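Why Do We Dip Our Food?

Think about the last time you ate a spring roll, a dumpling or a hot chip. There was probably a small bowl of something beside it. It might have been tomato sauce, soy sauce, sweet chilli or gravy. People all over the world dip their food, and they have been doing it for a very long time. This page looks at what a sauce is, what it does to food and why it sometimes ends up on your sleeve.

What is a sauce?

A sauce is a liquid or a soft, runny food that is eaten with something else. You don't usually eat sauce by itself. It adds flavour, and it adds moisture too.

Moisture matters more than you might think. Your tongue is covered with tiny groups of cells called taste buds. Taste buds can only pick up flavours that have mixed with liquid. When you chew a dry biscuit, your mouth has to make enough saliva (spit) to do the mixing. When the food comes with a sauce, some of the liquid is already there, so the flavour reaches your taste buds sooner.

You can test this at home. Pat your tongue dry with a clean paper towel and put a few grains of sugar on it. Wait. At first you may taste very little. As your tongue gets wet again, the sweetness arrives.

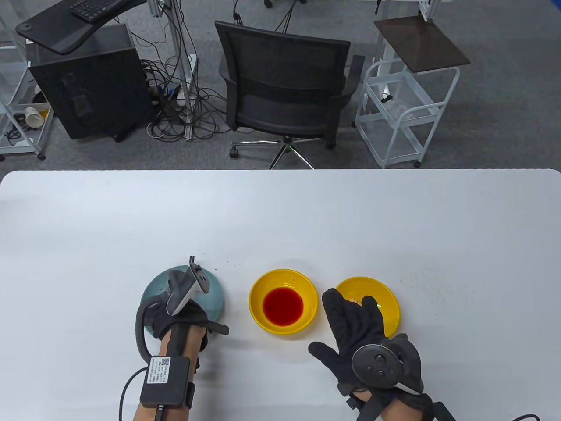

The five tastes

Scientists talk about five basic tastes. They are sweet, sour, salty, bitter and umami. Umami is a Japanese word for the savoury taste you find in mushrooms, cheese, soy sauce and ripe tomatoes.

Many of the sauces people like best have more than one of these tastes. Tomato sauce is sweet because it has sugar in it, sour because it has vinegar, salty because of the salt, and it has umami from the tomatoes. That is four tastes from one spoonful. Plain rice or plain potato has a very mild flavour, so a strong sauce goes well with it.

What about spicy? Spicy is not a taste at all. Chillies contain something called capsaicin (say "cap-SAY-uh-sin"). It sets off the same nerves that tell you when something is hot enough to burn. Your mouth has not really heated up, but your brain gets the same message. Milk or yoghurt helps more than water does.

Thick and thin

Put a drop of soy sauce on one side of a plate and a drop of tomato sauce on the other side. Now tip the plate up. The soy sauce will run straight down. The tomato sauce will hardly move.

The word for this is viscosity. A liquid with high viscosity is thick and flows slowly, like honey. A liquid with low viscosity is thin and flows quickly, like water.

Viscosity decides how a sauce behaves when you dip. Thin sauces soak into food. They are good with bread, rice and anything else with lots of little holes. Thick sauces stay on the outside and make a coating. If you leave a piece of bread in a thin sauce for too long it falls apart, because the liquid gets into all the holes and the bread can't hold itself together any more.

Cooks can change the viscosity of a sauce. They can add flour or cornflour, which swells up when it is heated in liquid. They can also simmer the sauce so that some of the water goes off as steam. 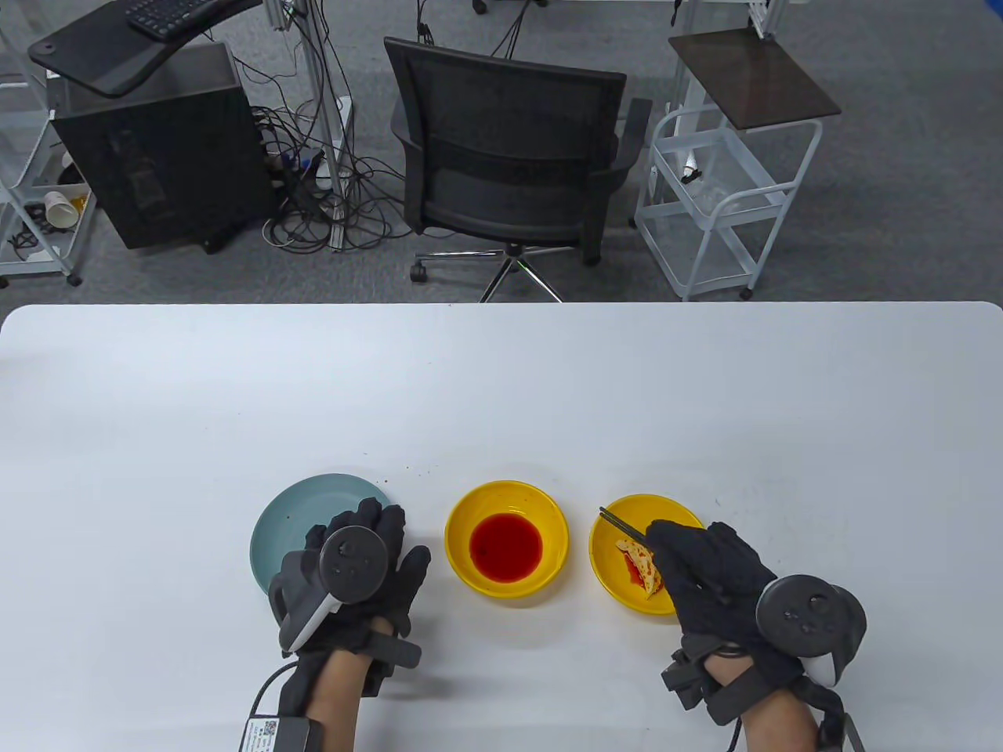
Why tomato sauce gets stuck

Tomato sauce has an odd habit. You turn the bottle upside down and nothing comes out. You shake it and a great big blob lands on your plate.

Some liquids get thinner when they are shaken, squeezed or stirred. Tomato sauce is one of them. It is full of very small bits of tomato that press against each other and hold the sauce in place. A good shake gets them sliding past each other and the sauce starts to flow. Once it is sitting on the plate it thickens up again.

Paint does this too. It spreads easily under the brush and then stays on the wall without dripping.

Dipping around the world

In Ethiopia, people tear off pieces of a soft, spongy flatbread called injera and use it to scoop up stews. In Japan, slices of raw fish are dipped in soy sauce. In Mexico, tortilla chips are dipped in salsa, and salsa is simply the Spanish word for sauce. In Lebanon, bread is dipped in hummus, made from chickpeas.

People also use different tools for dipping. Some use their fingers, some use a fork and some use chopsticks. Chopsticks were first used in China thousands of years ago. The early ones were probably for cooking, as they could reach into a hot pot without the cook getting burned.
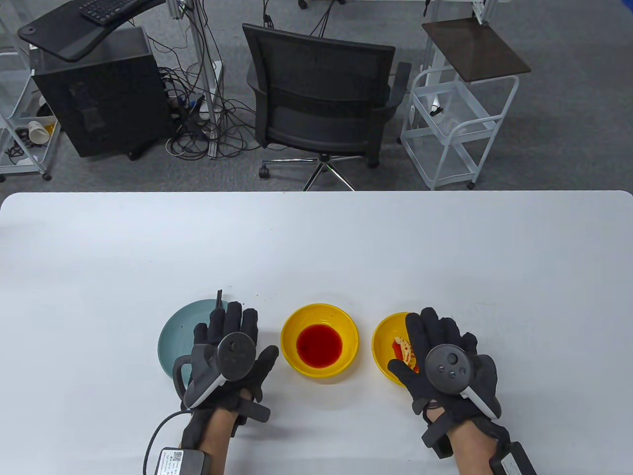
To hold chopsticks, rest the bottom one in the gap between your thumb and first finger and keep it still. Hold the top one like a pencil. Only the top one moves. It takes practice, so start with something large and soft, like a piece of steamed carrot - peas can wait until later.

Try it: the dipping test

You will need:
2 small bowls
Soy sauce or another thin sauce
Tomato sauce or another thick sauce
6 cubes of bread, all the same size
A plate
A clock or timer

Ask an adult before you start, and check that nobody eating has a food allergy.

Put the thin sauce in one bowl and the thick sauce in the other. Dip one cube in each bowl for one second and put the cubes on the plate. Dip the next pair for five seconds and the last pair for ten seconds. Cut every cube in half with a butter knife and look inside.

How far did each sauce get? Which cube was the hardest to lift out? Draw what you found and label your drawing.
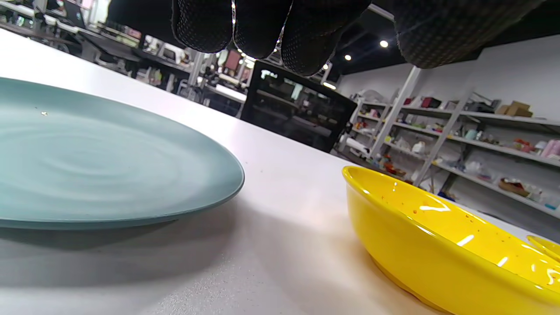

Cleaning up

Wipe up spilled sauce as soon as you can. Tomato sauce has a strong red colour that can stain cloth, and it is harder to get out once it has dried. Rinse the back of the stain with cold water first, then use a little soap. Bread cubes with sauce on them can go in the compost.

Words to know

Capsaicin: the part of a chilli that makes your mouth feel hot
Saliva: the liquid your mouth makes to help you chew, taste and swallow
Umami: a savoury taste
Viscosity: how thick or thin a liquid is

Written by Nermina Vidmar. Checked by Annunziata Marino.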